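Filed under: Home & Habits | Opinion

Print this article | E-mail this to a friend

Leave the Table Alone

Every few months somebody writes a piece about how the family table has turned into a dumping ground, and how we ought to win it back. The advice is always the same. Get a basket for the mail. Buy a tray. Make a rule that nothing stays on the table overnight. I followed this advice for two years, and I think it is mostly wrong.

We live in Norndale, in a house where the kitchen and the dining room are one room. The table is the biggest flat surface we have. It cost 600 dollars used, which was more than we had planned to spend, and for a long time I treated it like something that could be ruined. I bought a storage bench from Ivirach to go beside it so that everything on the table could go into the bench. Within a month the bench was full and had things on top of it, and the table looked the way it always had.

What I noticed during those two years was how much of my evening went to moving objects a few feet. A pair of scissors went from the table to a drawer at night and back to the table in the morning. The same with tape, the stapler, the library books and my reading glasses. I was putting in the time and getting very little for it. The people in my house who used those things were annoyed, and I was annoyed with them for being annoyed.

There is a difference between clutter and things in use, and the tidying articles don't spend much time on it. Clutter is the stack of catalogs from last fall. It is the charger for a phone that went to the recycling center. If you picked it up and asked who needed it, you would get no answer. I am all for getting rid of that, and I do it on Wednesday night before the trash goes out. 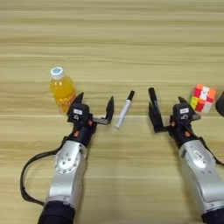 A wooden table can take a lot more daily life than we allow it. Ours has rings on it and one long scratch, and it still holds up plates. People ask for it to be clear because a clear table photographs well, and because an empty surface makes a room look bigger. I understand that if you are selling the house. On an ordinary day I would sooner see a small bottle of orange juice, a white marker and a puzzle cube spread across the wood, with plenty of bare table between them. Those are three things that a person might want in the same hour, and there is no good reason they should live in three different rooms. Having to fetch each one is how you end up not bothering.

The puzzle cube is a good case. I have owned one, on and off, since grade school. When it sat on a shelf I didn't touch it. When it sat on the table I picked it up while the rice cooked, and so did everyone else who came through. Guests do it too. Put the same cube in a lidded box and it becomes a thing you own and have to dust.

Markers work the same way. We used to keep ours in a Privik drawer unit, sorted by color, and the kids drew on weekends if I got the drawers out. Now a few of them stay on the table and there is drawing on the back of every envelope. I have lost a few caps. One placemat has a line on it that won't come off. I consider that a fair price.

Drinks are where I lose people. My sister-in-law uses coasters and thinks I should. She may be right about hot mugs, and anything with a screw cap should have the cap on. Past that, I wipe the table after supper with a damp cloth, then a dry one, and that has been enough for 11 years.

The other side does have a point about meals. You can't eat around a sewing project, and it's unpleasant to try. Our rule is that the table gets cleared to eat and that whoever is hungry helps clear it. Then whatever was being worked on can come back. It takes a couple of minutes. The old rule, the overnight one, took longer and had to be enforced, usually by me.

I'd also say that the storage business has done well out of our guilt. The Kahsay catalog came last month with a whole section on keeping surfaces clear, and you could easily spend 200 dollars there on boxes to hold things you were going to take out again by breakfast. I looked through it at the table, which had the usual things on it, and then I put it with the paper recycling.

Print this article | E-mail this to a friend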